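Virkar lavender dinner plate, tested on green cloth

Reviewed by Bohdan Skoryk, May 26, 2024

Virkar sells this plate singly and in sets. I bought one and kept it in daily use, mostly for fruit and cold food. The main points of interest were the rim, the behavior on a tablecloth, and how the color holds up next to strongly colored food.
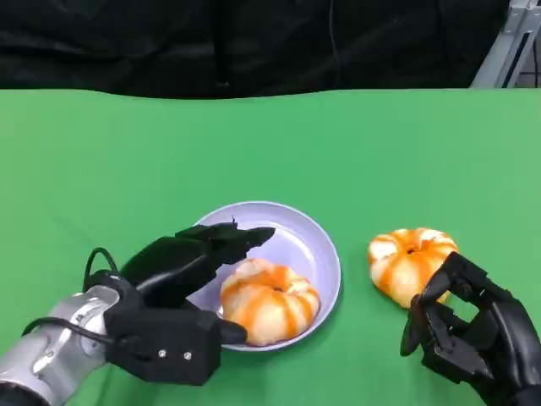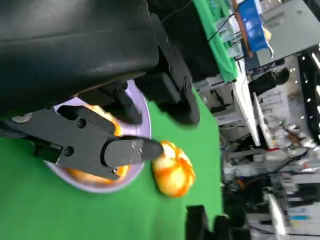 The Virkar plate on green cloth, with one piece of fruit on it and a second on the cloth beside it.

Shape and rim

The plate is round with a shallow raised rim. The rim is enough to stop a piece of peeled fruit that rolls slowly from the center. It is not enough for soup, or for anything with more than a spoonful of sauce. Segments pushed against the edge with a fork ride up and over it if the push is hard, so messy eaters should look at the deeper Levchenko model.

The low profile has one advantage. Fingers get under the edge easily, and the plate can be lifted from one side without tipping the contents.

Color

Lavender is the maker's term. In cool light the plate reads closer to white, and in warm light the purple comes forward. Orange and yellow food stands out clearly against it. Pale food such as rice or peeled pear does not, and crumbs are hard to see when wiping down. Beet juice left on the surface overnight came off with a sponge and ordinary dish soap.

Stability

On bare wood the plate slides when food is cut on it. On cloth it stays put, provided the cloth is reasonably flat. A fold under the base makes the plate rock. Smooth the fabric first, or set the plate down and pull the cloth tight from the far side. A heavy cotton cloth works better than a thin one.

Storage and washing

My plate weighs 400 grams on a kitchen scale. It sits upright in the lower rack of my dishwasher, which is a narrow one. After 17 cycles I found no cloudiness and no change at the rim. Tarkau, the shop I ordered from, lists it as item 3019 and advises against abrasive pads. I used one once on dried egg yolk and it left fine marks, visible only at a low angle.

Comparison

Yevhen Prokopenko lent me his Clulport plate for the same period. The Clulport has a taller rim and a wider foot, and it rocks less on creased fabric. It also takes up more shelf height — four of them need the space of six Virkars. For peeled mandarins, sliced fruit and sandwiches I preferred the Virkar. For hot meals I went back to the Clulport each time.

Complaints

The underside was rough where the foot meets the base, and I took it down with fine sandpaper before putting the plate on a polished table. The sticker left glue behind that needed cooking oil to remove. Replacement plates are sold only in lavender at present.

Rating

Four out of five for cold food, three out of five for general use.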